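Search this blog
Search

Notes on a delayed ruling: the Menberg appeal

26th January

The appeals court has put off its ruling in the Menberg case for the second time. The order is two pages long and most of it is caption and signature block. The operative sentence says the matter is held over pending supplemental briefs, which are due in 7 weeks. The trial date is vacated until then.

For readers who have not followed this, the question on appeal is narrow. Menberg is charged with burglary of a storage building in Asby. Before trial, the defense moved to suppress a set of lock records obtained from Serrano, the company that ran the electronic entry system. The trial judge denied the motion in December. The defense asked for review before trial, which courts in this state rarely grant, and the court took it.

The records are a plain log. Each line has a door number, a key code and a time. The police asked for them by letter, without a warrant, and Serrano sent them. The state argues that the log is a business record belonging to the company and that a tenant has no privacy interest in it. The defense argues that the log covers a long enough period to show a person's habits, and that the length matters. 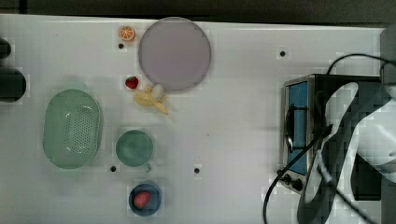
Plate and orange slice, white table.

I read the transcript of the hearing twice. The state's best point is that the tenant agreement, at clause 7, says entry data may be shared "as required." Its weakest point is that a letter does not require anything. The company could have declined. The judge below did not deal with this. She treated the clause as consent and moved on to the next issue.

The defense relies mostly on Cunetti, an older decision from the same court. Cunetti dealt with a parking garage that kept paper tickets. The court held that a single ticket was not protected but left open what would happen with a larger set. The log here has 2101 entries. Whether that is a larger set in the Cunetti sense is what the supplemental briefs are supposed to cover, along with whether the clause can be read as consent to a request the company was free to refuse.

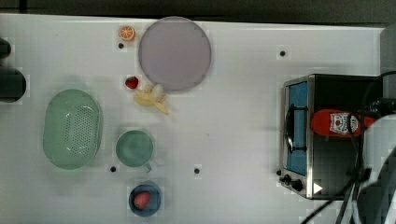 A few points on procedure. The appeal does not decide guilt, and the charge stands whichever way the court goes. If the log is suppressed, the state still has a witness and a recovered padlock, and it has said in its filings that it would go ahead on those. If the log comes in, the defense keeps the issue and can raise it again after a verdict. The delay therefore affects the date more than the charge.

It does affect custody. Menberg has been out on bond since the first hearing, with a curfew, and the order leaves those terms in place. A motion to loosen the curfew is pending before the trial judge – it has no hearing date.

One correction to my last post. I wrote that the state had missed its filing deadline. It had asked for an extension the day before, and the clerk entered the request late. The docket now shows both filings in the right order, and I have fixed the post.

I will put up the supplemental briefs when they are filed, if they are not sealed.

2 comments | 7 shares

Contact | Copyright 2000 onward, all rights reserved | Back to top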